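**Washing Habits in Our Dorm: Project Report (October)**

Elfriede Aebischer and I wanted to know why everybody at Burkitness seems to do their laundry at the very same hour, so we handed out a friendly little survey and got 259 answers back (far more than we'd dared hope for!).

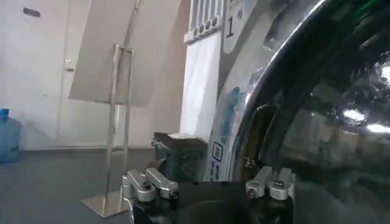
*Fig. 1: Machine front marked "1," close up.*

Most people told us they simply wash after dinner, out of habit, and only nine had ever tried a morning.

Remo Gruber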